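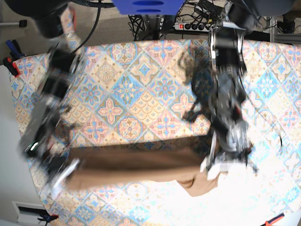 Folie 2: Ziehen, bevor gefaltet wird

(Bild erst mal stehen lassen, nichts sagen, Wasser trinken.)

So, guckt euch das Tuch an. Braun, irgendwo zwischen Sand und Karamell, und quer über den Tisch zu einem langen Band gezogen. Links festgedrückt, rechts gehalten. Genau um diesen Moment geht es mir heute Abend, und zwar mehr als um jeden Faltbrief, den ihr je auf YouTube gesehen habt!

Ich hab jahrelang falsch gefaltet. Also wirklich: Tuch aus dem Korb, Ecke auf Ecke, zack, fertig, und dann hab ich mich gewundert, warum der Stapel im Schrank aussieht wie eine schlafende Katze. Maximiliano Espinoza hat mir dann in seinem Kurs im Februar mal zwei Minuten zugeschaut und nur gesagt: »Du ziehst ja gar nicht.« Stimmt. Hab ich nicht.

(Hier kurz fragen: Wer zieht seine Geschirrtücher vor dem Falten? Handzeichen. Egal, wie viele es sind, weitermachen.)

Achtet bitte auf die Oberkante im Bild, die ist schön gerade. Das ist eure Leitkante. Wenn ihr die habt, könnt ihr euch an der entlangarbeiten. Und dann schaut mal nach rechts, da bauscht sich der Stoff und hängt in so einer runden Falte runter. Da würde ich jetzt noch mal nachfassen, ein Stückchen weiter außen, und erst dann die nächste Lage legen. Solche Wülste wandern sonst mit, von Lage zu Lage, und am Ende hat man auf der einen Seite einen Buckel.

(Mit dem mitgebrachten Tuch vormachen. Das grüne nehmen, das blaue ist zu steif!)

Ablauf zum Mitmachen, langsam ansagen:

Tuch der Länge nach vor sich hinlegen.
Eine Seite mit der flachen Hand oder den Fingerspitzen festhalten.
Andere Seite greifen und nach außen ziehen, bis die Oberkante gerade liegt.
Halten. Einmal ausatmen, kein Witz.
Hängt am Ende noch was runter, nachfassen.
Dann erst falten.

Noch was zur Unterlage, weil das garantiert gefragt wird. Ich liebe ja gemusterte Tischdecken, und die auf dem Bild ist ein Traum, Kacheln auf der Spitze stehend, rosa und pfirsichfarbene Felder mit vierblättrigen Blüten, hellblaue Rauten mit so Sternmedaillons. Zum Üben ist so ein Muster super. Die hellblauen Linien laufen schräg, und gegen die sieht man ziemlich schnell, ob die eigene Kante schief liegt. Thắng Cù schwört dagegen auf den nackten Tisch, der sagt, auf Decke rutscht alles mit. Da hat er schon recht, wenn man zu doll zieht (dann wandert die ganze Decke Richtung Bauch, ist mir vor 14 Leuten passiert). Probiert beides.

(Falls noch Zeit: die Geschichte mit dem Vereinsfest und den 255 Servietten. Falls nicht, direkt weiter.)

Die Frage nach Bügeln kommt auch immer. Ich bügle Geschirrtücher nicht mehr, schon lange nicht. Gut gezogen und ordentlich gestapelt reicht mir das völlig. Bei Tischwäsche für Gäste sieht es anders aus, da hole ich das Eisen raus und fluche ein bisschen.

Ach ja, und bitte nicht an Leinen zerren wie an Jersey! Leinen gibt kaum nach, da reicht sanfter Zug. Bei Jersey muss man eher aufpassen, dass man ihn nicht langzieht, den legt man mehr, als dass man ihn spannt.

(Tücher austeilen, immer zu zweit eins. Einer hält, einer zieht, danach tauschen. Fünf Minuten, dabei rumgehen und auf die Enden schauen.)

Überleitung zu Folie 3: Jetzt haben wir ein glattes Band, und daraus machen wir ein Päckchen, das im Regal von allein stehen bleibt.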